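课程项目报告:订制蛋糕店的“全手工”说法值多少钱

组员:Bendik Midtbø、Gudrun Ljungberg
指导教师:Raimo Pelkonen

一、问题
订制甜点行业喜欢写“手工”“当日现做”,价格也跟着上去。我们选了Weltby城区的11家蛋糕店,想弄清这些字眼和实际做法差多远。先说明,我们一开始就不太相信,问卷措辞难免受影响。

二、做法
四月里逐店询价,统一要一个八寸双层生日蛋糕,再问三件事:蛋糕坯是否自己烤,奶油用什么牌号,订金能不能退。另外发了顾客问卷,收回165份。Triveck烘焙坊只肯电话答复,店主Obed Nyarko倒是讲得最细。
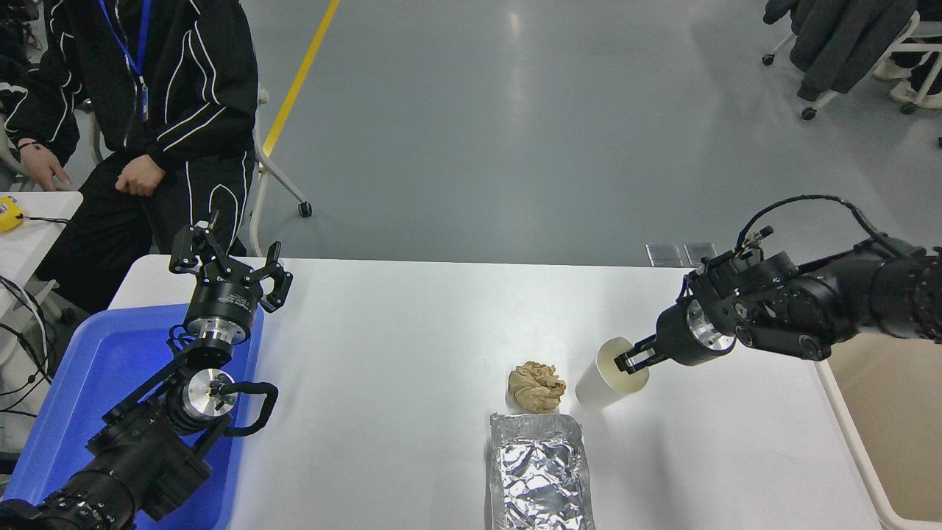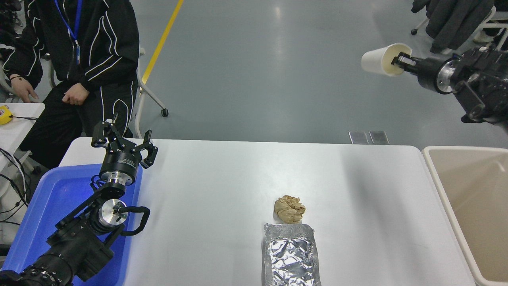 三、结果
11家都自称手工,其中4家承认蛋糕坯是从Lie冷冻食品厂进的,店里只做夹层和抹面。这算不算手工,各店说法不一,有一家认为裱花是手工就够了。
订金条款更含糊。好几家口头说“可以商量”,订单背面印的却是不退。
问卷里多数人说愿意为现烤多付钱,我们对这个数字持保留态度:问卷是在Trakora市集的甜点摊旁发的,填的人本来就爱买蛋糕,嘴上愿意和真掏钱也是两回事。

四、不足
没有做盲尝。Gudrun提过,预算没批下来。进货情况全凭店家自己讲,我们没看到单据,所以4家只能当作下限。

五、建议
订单上应写明蛋糕坯来源和退订期限。至于店家会不会照办,我们不乐观。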